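Zolotier H2 two-arm home assistant: can it put the shopping away?

Review unit supplied on loan. Software version as delivered, no updates applied during the test.

Verdict in short: good at tins on a clear surface, poor with bags, unreliable at the fridge. Not ready to be left with a full weekly shop.

What it is

The Zolotier H2 is a wheeled base with a lifting column and two arms, each ending in a two-finger gripper with rubber pads. It is sold for "light domestic handling", and the brochure gives putting away groceries as the first use. We have previously tested the Palton single-arm trolley, which needs everything laid out on a mat before it will start. The H2 claims to do without the mat.

Setting up took one afternoon. The base has to be driven round the home once under manual control, after which it holds a map. Cupboards and the fridge are then taught one by one by opening each door with the arm in passive mode. The fridge door had to be taught twice, as the first attempt stored the wrong swing radius and the gripper let go halfway.

How we tested

Each run began with mixed shopping on a table and ended when every item was in its proper place or the machine had stopped and asked for help. Items were tins, cartons, jars, bagged goods and whole vegetables. We logged 142 item moves. A move counted as clean if the item ended upright where it should be, with no damage and no help from a person.

Results by task

Tins, standing on the table: 39 attempts, 38 clean. The one failure was a slip on a dented rim. Grip force is well judged and the arm places tins gently. Speed is low but steady.

Tins, still in the bag: poor. The H2 cannot reliably tell the edge of a thin carrier bag from what is inside it. It often took hold of plastic and can together, lifted both, and tipped the rest of the bag over. There is no routine for holding the bag open with one arm while the other reaches in. Both arms are present and the reach is sufficient, so this looks like a software gap.

Knotted bags: not attempted. The machine identifies them as "soft item" and moves them whole. It will not untie or tear.

Loose vegetables: mixed. Onions were handled well. Cucumbers were held too near one end, and the free end swung down during travel and knocked against the shelf lip. Two were marked by the pads.

Fridge door shelves: poor. Tall bottles were set down against other items and left leaning. The planner treats a door shelf as a flat surface of fixed depth and takes no account of a bag or packet already bulging over the rail.

Fridge main shelves: acceptable when a shelf is empty, weak when it is part full. The H2 will not slide one item along to make room for another.

The job done by hand
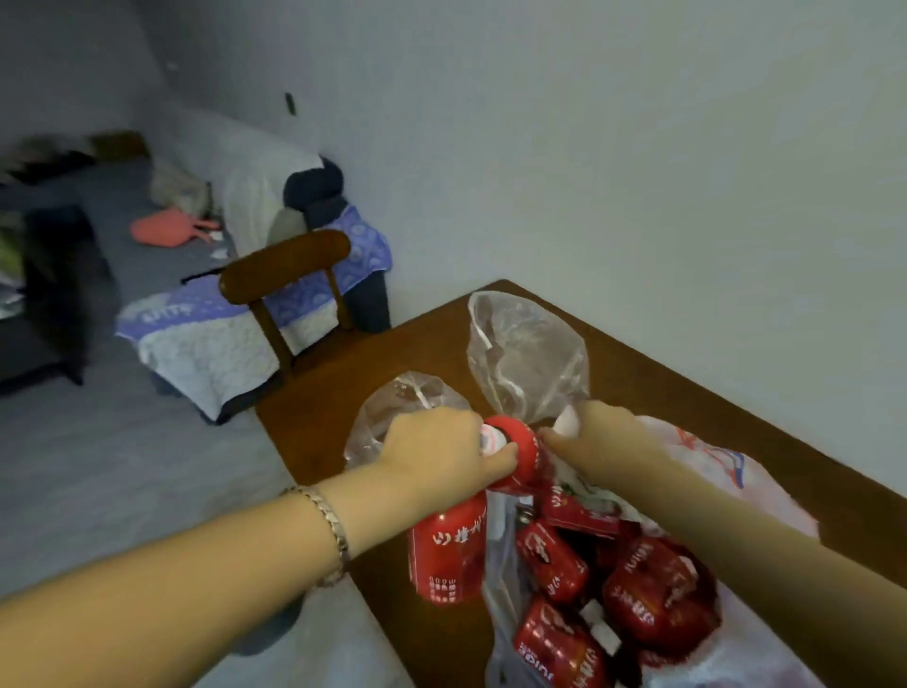
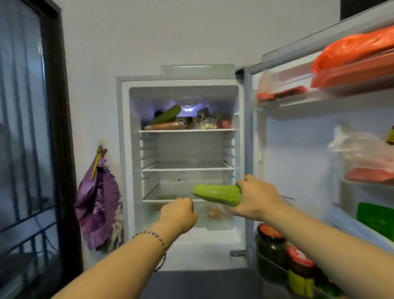 Red cans among thin plastic bags at the table, then a cucumber held by one end at the open fridge: both cover handling that the H2 finds hard. A person uses the second hand for small corrections without planning them. In our runs the H2's second arm was parked for most of the time.

Noise, power and upkeep

The column lift is the loudest part and can be heard in the next room. The battery lasted a full morning of testing. Gripper pads pick up dust and condensation and need wiping, otherwise tins start to slip. Pads are held on by two screws and are easy to change. Spare pads are made by Teixeira and came in the box.

Mapping data is stored on the base. The phone app, Pluvitano, is required for setup and for clearing faults. It logged 1,003 events over the test period, most of them marked "information", and there is no filter for showing only the faults.

Compared with the Palton

The Palton is slower and has a shorter reach, but it stops sooner when unsure and makes less mess. The H2 does more kinds of work and leaves more to put right. For someone who cannot lift tins to a high cupboard, the H2 is the more useful of the two, provided another person empties the bags first.

Good points
Reliable with rigid items
Gentle placing
Pads easy to replace

Bad points
Cannot work inside a carrier bag
No rearranging of part-full shelves
Second arm little used
Fault log hard to read

We will repeat the bag and door shelf tests when the next software version is released.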